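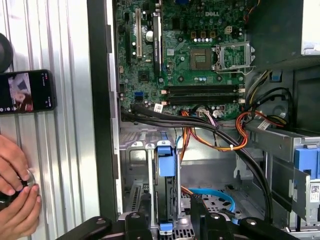
Progress report to Dolier, second period, desktop refurbishment
From: Sumaiya Howlader, Grasgate workshop
cc Imad Mahasneh

Quick one this time, Imad, the long version comes with the year-end numbers. Written between deliveries so forgive the state of it.

Where we are

82 towers through the bench this period. That is complete strip, clean, test, rebuild or part out, and the paperwork done on each. Target in the grant letter was lower for this stage so we are ahead, but see the bit on storage further down before anyone gets excited.

Most of the intake is still the Boutros office clear-out. Mostly Dell, mostly black towers, nearly all with the side panels scratched up from being stacked. Inside they are better than they look. Dust yes, a lot of it, but the boards are mainly fine.

Order of work has changed since the first report. Used to be power supply test first, then everything else. Now it goes: side panel off, memory out and into the labelled trays, drive out in its caddy, then processor, then look at the board properly. Power supply gets tested in place, last. Issa Khalaf pushed for this and he was right, the old order had us plugging and unplugging the same loom twice on every machine. Saves a good few minutes per tower.

Memory

No complaints. Sticks get tested in pairs on the spare board. Bad ones go in the red tub, good ones sorted by size. We have more small sticks than we can use. If any other Dolier projects want them please say, otherwise they go to Clorkow with the scrap in November.

Processors

Slower than it should be. The retention frame on these boards has to come up fully and stay up before the chip is touched, and we had two sockets with bent pins early in the period, both from rushing. Issa Chidiac rewrote the bench card for this step. Lever out, frame up, lift the chip straight, put it in the clamshell, frame back down over the socket before the tower moves anywhere. No bent pins since the new card went up. Old thermal paste comes off with wipes and a plastic scraper - we go through a lot of wipes, see spend.

Sockets that are going to stay empty need the plastic covers and we ran out. More ordered.

Drives

Biggest item this period and the one you asked about on the phone. Every drive comes out, no exceptions, even in machines we know were never set up for a user. The blue caddies are good, squeeze the sides and it slides, no screws to lose. We had been pulling the drives out of the caddies and storing them separate, which meant matching them up again later. Stopped that. Drive and caddy now stay together from the tower to the wipe station and back.

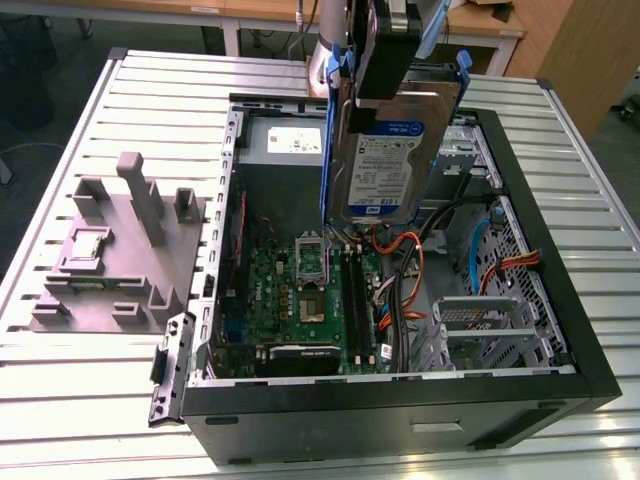
Cables come off the drive end first, data then power, and get tucked back over the power supply so nothing is hanging in the way when the caddy lifts. Sounds fussy. But we had a data connector snap because the drive came up with the cable still on, and those are a pain to replace on the board side.

Wiping is two passes and a check read. Anything that fails the check read gets drilled, serial number goes in the log, and the log goes to Boutros at month end. They have signed off every one so far. 1 TB drives mostly pass. The older small ones are about half and half and I am not sure it's worth the time, would like your view on that. My feeling is drill anything under 500 GB and stop arguing about it.

Graphics cards

A few of the towers had add-in cards. Nice surprise. We leave them in if they work, the sixth form asked for machines that can run the drawing software and a small card is enough for that. Non-working cards to Clorkow.

Bench and room

Slatted metal worktop is in and it was worth the fuss getting it up the stairs. Towers lie flat on their side, open side up. Dropped screws do go down between the slats, so there is now a tray underneath. Lighting over the back bench still poor. Ibrahim Isah is getting a price for a second strip light.

Storage is the problem. Finished machines are going out slower than they are comming in. Five schools on the list and only one has collected. I have chased. If they can't collect by the end of November I would like to pay for a van out of the transport line, which we have hardly touched.

Spend

Consumables 1,134 dollars against the period. Wipes, paste, drill bits, socket covers, labels, anti-static bags. Over on wipes, under on everything else.
Total to date 3,282 dollars, all lines. Receipts are in the shared folder, two missing from the hardware store, Ibrahim has them somewhere.
No request to move money between lines except possibly the van.

Problems / risks

- storage, as above
- wipe station is one machine, if it goes down we stop. Building a second from parts, should be done next period
- keyboards and mice. Plenty of towers, not enough keyboards. Boutros say there are more boxes at their other site but no date yet
- the bench cards need laminating, the processor one is already falling apart

Next period

Clear the rest of the Boutros intake. Second wipe station running. Get the four schools to collect or get the van. Start on the laptops, which I have been avoiding - batteries need thinking about and we dont have a proper metal cabinet for them yet. Issa Chidiac to do the battery handling course before anybody opens one.

From you I need: answer on the small drives, a yes or no on the van, and whether anyone wants memory. Happy to take a call any morning before 10, after that the phone stays in the drawer.

Sumaiya

We use cookies to improve your experience on this site. By continuing to browse you agree to our use of cookies. Accept all Manage preferences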